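I said in June that I wasn't going to build a robot that takes computers apart, and here I am in Birdie Quintanilla's shop most evenings, building one.

The pitch came from Sorin Sima. Old office desktops are cheap, they're all more or less alike, and the drives go into blue plastic carriers that are supposed to come out without tools. So let an arm do it. He had a spreadsheet with 1,159 machines a year on it, which is a number I would like to see him carry up Birdie's stairs.

My problem is with the word "without tools." A carrier like that is made for a thumb. You squeeze, wiggle, feel it give a little, swear, squeeze again. A gripper does the first one. We've written 2,064 lines of code so far (Guido Palumbo's count, and he includes the comments) and a good share of it is there to handle the wiggle.

The other thing I keep bringing up is time. I can pull a drive in five seconds. Our best full cycle is 60, and that's with the lid already off and the case lying where the arm expects it. Guido says speed comes later. Maybe. I've heard that about every project I've ever put money into, including the Jiterholm lathe.

What I will give them is the fingers. Noemi Marino cut the new bracket plates longer and narrower than I wanted, and I argued for the short ones. Hers reach into the case. Mine would have hit the drive bay.

Still to do: cable slack, a better way to hold the case down, and somebody deciding what happens to the carrier once it's out.

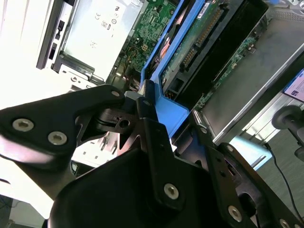
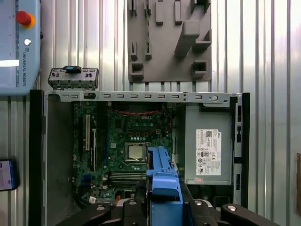
*Gripper and blue plastic, both times. The second one has the Dell board and the bare CPU in view.*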